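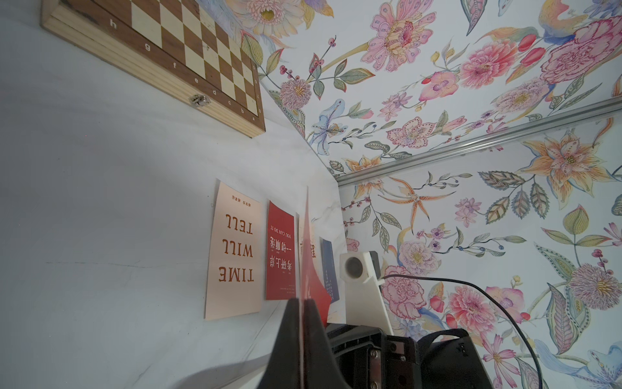 Chasing a late frame

I have spent most of this week on software that does one fairly dull thing. It lines up the wrist cameras with the joint readings, so that when the policy looks at a picture it also knows where the arm was at that moment. The package is called Kumsa. I started it in June and it still isn't finished.

The task is moving printed cards about on a marble-patterned table with two arms. Cards are awkward. They are thin, they bend when held, and a small error in the grasp point means the fingers close on air or push the card away.

What I found on Monday was that the left wrist stream was being stamped when the frame arrived at the computer, and the right one when it was captured. The gap was 201 milliseconds at worst. When the arms move slowly you would never notice. When they move at normal speed, the planner is working from an old view and aims at where the card used to be.

The fix was to stamp both at capture and keep a short buffer of joint states to look up against. I set the buffer to 2,000 entries, which is far more than it needs, but memory is cheap. I also added a check to the replay tool, so any episode with a gap of more than 5 milliseconds gets flagged before it goes near training.

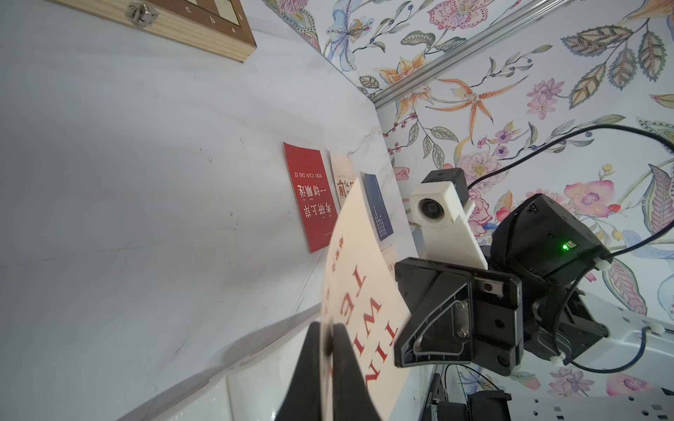
Why not just slow the arms down?

Slowing down hides the fault and leaves it in the recorded data. The policy would still learn from pictures and joint angles that don't match, and it would go wrong again as soon as the speed went up.

I ran the new check over everything saved so far. That is 3,348 episodes, and the script took most of an afternoon because it opens each video file twice. I know why it does that and will sort it out later. The flagged episodes have gone into a separate folder - I would like to repair them by shifting the timestamps, but for now they are left out.

The other job was the overhead view.

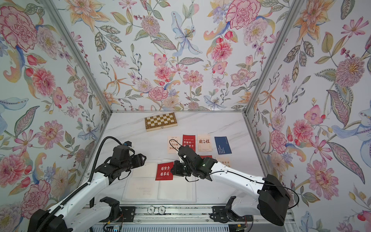

Its calibration is kept in a different file from the wrist ones, with the axes in a different order, and I had been converting by hand in three separate scripts. All of that now sits in one function with a test. The old scripts still run, but they print a warning telling you to use the new one.

Next is the handover planner, which still treats both arms as if they never share any space.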